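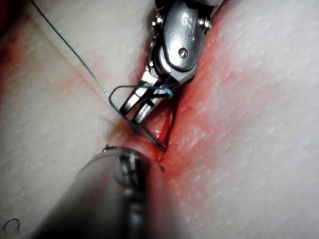 Suture thread and a practice pad with a red-stained incision.

Agbenyega Hospital to open longer hours for minor wounds and stitches

June 27, 2023

Patients who need stitches, a dressing changed or a minor cut looked at will be able to attend the new Wound Care Unit at Agbenyega Hospital from August, the hospital has announced. The unit will be open every day of the year, from eight in the morning until ten at night, and will take both booked patients and those who walk in.

The unit replaces the dressings clinic on the ground floor of the Stusby Wing, which has been open on weekday mornings only. Outside those hours, patients with small wounds have had to attend the emergency department, where they are seen after those with more serious needs. During the winter, the average wait for a patient needing stitches in the emergency department reached 248 minutes.

Waraporn Chareonsuk, Director of Nursing, said the hospital had received more letters on this subject than on any other in the past year.

"A person with a cut hand should be seen, treated and sent home in good time," she said. "Our staff in the emergency department have done very well under pressure, but they have told us plainly that these patients would be better cared for elsewhere. We have listened to them, and to the patients who wrote to us."

The unit will have 13 treatment rooms, two of which have been set aside for children. A further room will be used for patients who need to lie down for longer treatments, such as the care of leg ulcers. All rooms can be reached without steps, and there is a separate entrance from Vastum Road so that patients do not need to pass through the main building.

Staffing and training

The hospital has appointed 27 nurses and healthcare assistants to the unit. Most have moved from other departments and the remainder are new to the hospital. A doctor will be on duty during all opening hours.

All nurses who close wounds at the unit will have completed a course in suturing. The course covers the cleaning of a wound, the choice of thread and needle, the main types of stitch, the use of skin glue and paper strips, and the removal of stitches. It also deals with the wounds that should not be closed at the unit, including deep cuts over a joint and most bites, which will be passed to a surgeon.

Wumpini Kpodo, who leads the course, said that the greater part of the time is given to practice.

"Anyone can learn the steps of a simple stitch in an afternoon," he said. "Placing each one at the same depth and the same distance from the edge, with the right pull on the thread, takes much longer. If the thread is too tight the skin may suffer, and if it is too loose the edges will not meet. We ask our nurses to repeat the work until it is even from one end to the other."

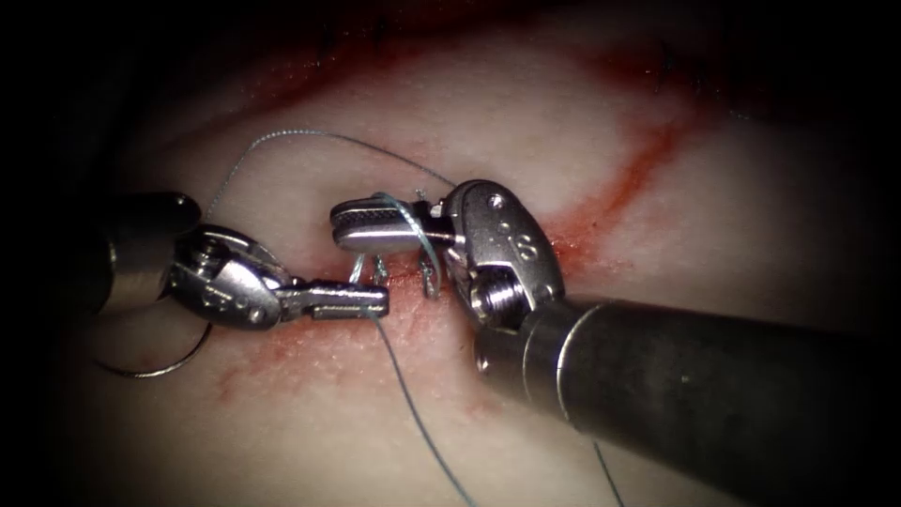
Nurses on the course are assessed twice, once on a practice pad and once while treating a patient under supervision. Those who do not reach the standard at the first attempt may be assessed again after a further period of practice. The course will be repeated each spring and autumn, and places will be offered to practice nurses from local surgeries where numbers allow.

Who may attend

The unit is intended for adults and for children over the age of one. It will treat cuts and grazes, minor burns and scalds, splinters and other small objects in the skin, and wounds that are slow to heal after an operation. Patients may also have stitches or clips removed, including those put in at another hospital. Those attending for removal are asked to bring their discharge letter, which should state the date on which the stitches are due to come out.

The unit will not treat head injuries where the patient has been knocked out or has been sick, wounds to the eye, or bleeding that does not stop after ten minutes of firm pressure. These patients should continue to attend the emergency department or call for an ambulance.

Appointments may be made through a general practice, a pharmacy or the hospital switchboard. Walk-in patients will be seen by a nurse soon after arrival and told how long they are likely to wait. Where the wait is long and the wound allows it, they may be given a time to return on the same day.

Building work

Work on the Stusby Wing began last year and has been carried out in stages so that the dressings clinic could remain open. The former records store has been cleared and turned into a waiting area, and the flooring and lighting have been replaced throughout. The Friends of Agbenyega Hospital gave money for the furniture in the children's rooms and for the small garden beside the Vastum Road entrance.

The final stage will affect visitors to the hospital. The corridor between the Stusby Wing and the outpatient pharmacy will be closed until the unit opens, and visitors should follow the signs through the main hall. The drop-off point on Vastum Road will also be closed while the pavement is lowered. Blue badge spaces have been moved to the front of the main car park during this period – no charge is made for their use.

The dressings clinic will keep its present hours until the unit opens. Patients who already have an appointment at the clinic need take no action. Those whose appointments fall after the change will be sent a letter giving the new entrance and, where necessary, a new time.

Looking after a wound at home

The hospital has also rewritten the leaflet given to patients after stitches. The earlier version ran to eight pages and many patients reported that they had not read it. The new leaflet is a single folded sheet in larger print, and a first run of 500 copies has been sent to general practices and pharmacies for comment.

It advises patients to keep the dressing dry for the first two days unless they have been told otherwise, to wash their hands before touching the wound, and to avoid swimming until the stitches have been removed. Creams and powders should not be used without advice. Some redness and soreness along the line of the stitches is usual in the first few days. Patients should seek help if the redness spreads, if the wound becomes hot or more painful, if there is pus or an unpleasant smell, or if they feel feverish.

The length of time for which stitches remain in place depends on the part of the body. Stitches in the face are often removed after five days, while those over a knee or elbow may stay for up to two weeks. Stitches which dissolve do not need to be removed, although patients may notice small ends of thread for some time afterwards and should leave them alone.

Comments on the leaflet may be left at the main reception desk or given to any member of the nursing staff. Versions in other languages and in large print will follow once the wording has been agreed.

Open afternoon

Members of the public are invited to visit the unit before it receives its first patients. Ms Chareonsuk and Mr Kpodo will be present to answer questions, and visitors will be shown the treatment rooms and the children's waiting area. There will be a short talk on first aid for cuts and burns, which will be given twice. Tea and coffee will be served in the Bodum Room on the first floor, which can be reached by lift.

No booking is needed for the open afternoon, although groups from schools and care homes are asked to let the hospital know in advance. The date will be displayed at all hospital entrances and in local libraries.

Enquiries about the Wound Care Unit should be addressed to the Office of the Director of Nursing, Agbenyega Hospital.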